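3.2 Work surfaces

Each station in the Mosoti study used a table with a raised lip, intended to keep small items from rolling to the floor. Parry and Zapata logged 987 placements over the February sessions. Open-topped holders were set directly on the surface.

Figure 2. Yellow table with two black holders.

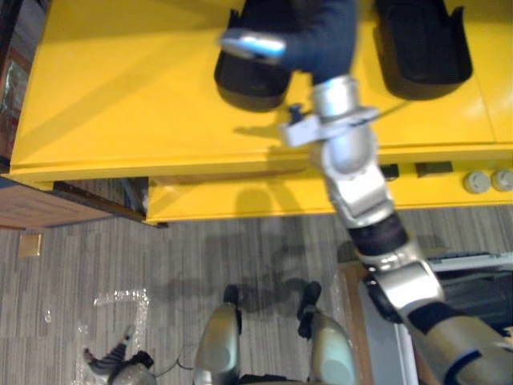
Why were holders without lids chosen? Lids added a step to every placement, and the study was concerned only with where items were set down.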